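Equipment budgeting (robotics)

Equipment budgeting in robotics is the planning of costs before a robot or a hand-held gripper is purchased. It usually covers the device, spare parts, training and the objects used in practice work.

Jana Grube of Gerlach divides the budget into four parts and recommends that spare finger pads be ordered together with the grippers - later orders can take 19 days. Small items are often forgotten. At Stasten, 300 euros are reserved each December for packaged food and other handling objects.
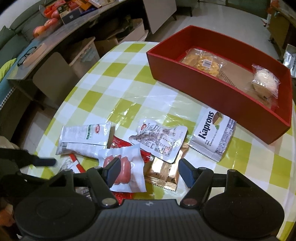

Soft and shiny packets are harder to grasp than boxes, so a plan should allow for more wear of the pads. Felard reviews its plan every three months.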